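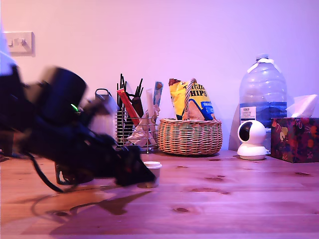 Small plastic cups and pots can go in the kerbside recycling in Wavside from October.

Households in Wavside will be able to recycle plastic pots, tubs and trays from home for the first time when new collection rules come in this October.

Until now the town's recycling lorries have taken plastic bottles only. Yoghurt pots, margarine tubs, fruit punnets and disposable plastic cups have had to go in the general rubbish, or be driven to the recycling centre on Ismail Road, where there is a single bank for mixed plastics.

The change follows a nine-month trial on 32 streets at the north end of town. A total of 671 homes were asked to put pots, tubs and trays in the same bin as their bottles and cans. Wavside Town Council said the amount of plastic collected from those streets went up in every month of the trial apart from the first, when many residents had not yet received their leaflets.

Collections will continue to be run by Drunier, the firm that has held the contract for the town's bins since the old depot closed. Material will be taken to the Hiltix sorting plant outside the town, where a new line was fitted over the summer to separate lighter plastics from bottles.

Residents do not need a new bin. Collection days will stay the same, although lorries on the hill roads will start their rounds at 6.30am instead of 7am and people there are being asked to put their bins out the night before.

The council said pots and cups should be emptied and given a quick rinse. Labels can be left on. Film lids should be peeled off and put in the rubbish, as the plant cannot sort them, but hard plastic lids can be pushed back on to the tub.

Black plastic trays will not be accepted. Neither will polystyrene cups, crisp packets, plant pots or anything that has held paint or oil. Paper coffee cups with a plastic lining also stay in the general rubbish for the time being – the council said it was looking at a separate scheme for those but had no date for it.

Bins with the wrong items in them were the main problem during the trial. Crews left a tag on the handle the first time and did not empty the bin the second time. The same approach will be used across the town, with a grace period until the end of November when tags will be given out but all bins will be emptied.

Some residents in the trial area complained that their bins were full before collection day, particularly in larger households. A second recycling bin can be requested free of charge, and the council has ordered 500 extra ones. Requests will be dealt with in the order they come in. Flats with shared bins will be contacted through their managing agents, and some blocks may join the scheme later than houses.

The mixed plastics bank at Ismail Road will stay open through the winter. A decision on whether to keep it will be made in the spring.

Leaflets are due to go out to every address in the town before the first of the new collections. Large print copies are available from the council offices and the library.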